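The little wire basket that runs my table

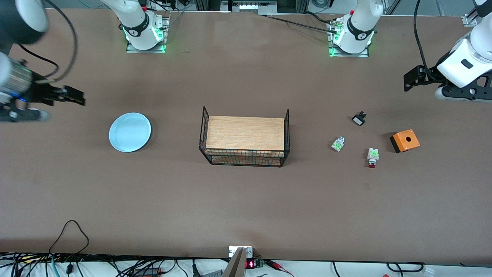

Blue plate, wire basket, board on top.

I am so, so happy with this basket and I've been wanting to write about it since April! It's a black wire-mesh one with an upright handle at each short end, and it has changed how I set a table, how I clear one, and (my favorite part) how I pack for a weekend at Figueroa.

A bit of history. I used to carry everything out in my arms, which meant three trips for a two-person lunch and usually a fork on the floor. Then Heiðrún came to stay with us and went through the cupboards looking for something to put bread in. She pulled this out from behind the big stockpot and asked why on earth it was full of old phone chargers. Good question! The chargers went in a drawer that same evening and the basket has been on duty ever since.

The thing I love most is the board trick. Lay a light wooden board across the top and you suddenly have a second surface, lifted up off the table, for bread or cheese or a pot of jam. Napkins and small jars go underneath. Mine covers most of the opening, so I load the bottom first and put the board on last. I forget this constantly and end up fishing for the mustard with two fingers.

The plate is one of my light blue ones. Round, shallow little rim, and such a good color next to a brown tabletop! I used to save them for company and now I eat toast off them at 9 in the morning. Tomatoes look great on them. So do plain boiled eggs, if you go heavy on the pepper.

For packing, I line the bottom of the basket with a dish towel so nothing small pokes through the mesh, then plates on their sides, then cups stuffed with socks (clean ones, I promise). The board goes in the bag with the sweaters. We've done the drive to Figueroa like this a bunch of times now, all 105 miles of it, and haven't lost a plate yet!

Ketill wants one for his bathroom shelf, so I'm keeping an eye out at the thrift store for him. If you've got a basket like this hiding in a cupboard, tell me what you keep in it. Next time I'll share the seed bread that usually ends up on that board, once I've worked out why my last loaf came out so flat.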